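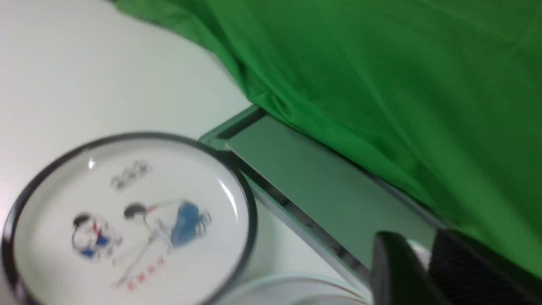 餐具角：一块绿布，一只画着孩子的盘子

各位邻居、各位读者，大家好。这一期的餐具角由我来写。中文不是我的母语，我写得慢，如果有用词不准确的地方，请大家原谅，也欢迎来信告诉我。

上一期（七月的那一期）我们谈了怎样收冬天的被子，有几位读者回信，希望下一次谈一谈碗和盘子。所以我把家里常用的几件拿出来，放在白色的桌子上，一件一件地看，一件一件地擦。

先说那只画着两个孩子的圆盘。盘子是白色的，边上有一圈很深的颜色。中间的画线条很细，有蓝色，也有红色：一个孩子弯着身体，另一个小一点，低低地在旁边。我是在Tomar的旧货市集买到它的，卖东西的人要七块钱，我没有讲价。那时候我刚开始学中文，觉得盘子上有人，有字，可以一边吃饭一边学习。后来我发现，吃饭的时候菜总是盖住画，只有吃完了才看得见孩子。我的家人说，这是一只劝人把饭吃完的盘子。

这样的印花盘子，我的习惯是不用硬的刷子。我用软布，加一点点洗碗液，从中间向外面轻轻地擦，然后用清水冲干净。边上的深色部分要多擦一遍，因为油喜欢留在那里，深颜色上又不容易看出来。擦完以后，把盘子斜着对着窗户看，如果光是完整的一条，没有断开，就说明盘面干净了。这个方法是Verkum街上一家小饭馆教我的，我用了五年，很相信它。
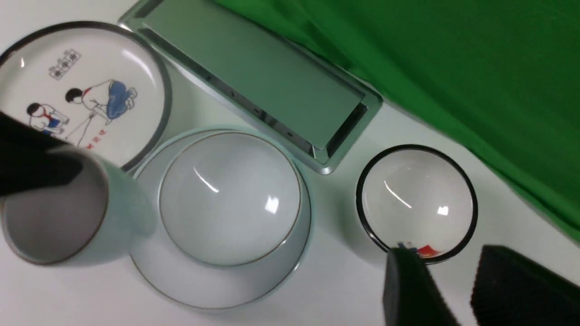
再说青瓷。我有一只浅青色的大碗，口很宽，里面是白的，碗口里有一道细细的棕色的线。还有一只差不多颜色的杯子，杯口也是棕色的。它们不是一套，是在不同的时候得到的，但是放在一起很安静，像是认识了很久的人。我平时用大碗放水果，有客人来的时候放汤面。

青瓷的颜色淡，茶和酱油留下的印子会很明显。我的办法是：用温水加一小勺小苏打，泡到晚饭以后再洗。请不要用钢丝球。杯子里面手伸不进去的地方，可以把布卷起来，包在筷子的一头，慢慢地转。

放的时候，我有一个缺点要向大家承认：我以前把大碗、盘子和杯子全部叠在一起，为了省地方。有一次取最下面的盘子，上面的一只小碟子掉下来，碰掉了一个角。现在我只把同样大小的叠在一起，每两件中间放一张厨房用纸。大碗单独放，上面不压东西。

最后说绿色的布。很多人问我，这样鲜的颜色配白桌子，会不会太强？我想，浅青色的瓷器旁边有一块深一点的绿，看起来很舒服，吃饭的心情也不一样。我的这块布买来以后没有熨过，有褶子，我也不介意。只是新的布第一次要单独洗，用冷水，不要和白色的桌布一起。我在这件事上损失过一块白桌布，它现在是浅绿色的，用来盖缝纫机。

下面是几个通知。

餐具交换日这一次在Kirau活动室举行，时间是2025年11月16日，星期日，下午开始。每一家最多带五件，请事先洗干净，有裂口的也可以带来，但是请贴一张纸条写清楚。大的盘子请用旧报纸包好，竖着放进箱子里，路上比平放更稳。

Dorkari小组想借一些颜色浅的大碗，在交换日那天给大家盛汤用。愿意借的朋友，请在碗底贴上名字，用纸胶带就好，容易撕下来。

下一期餐具角想写木头的筷子和勺子，什么时候应该换，怎样上油。如果您有自己的办法，请写信给我们，长短都可以，写在小纸条上投进活动室门口的信箱也行。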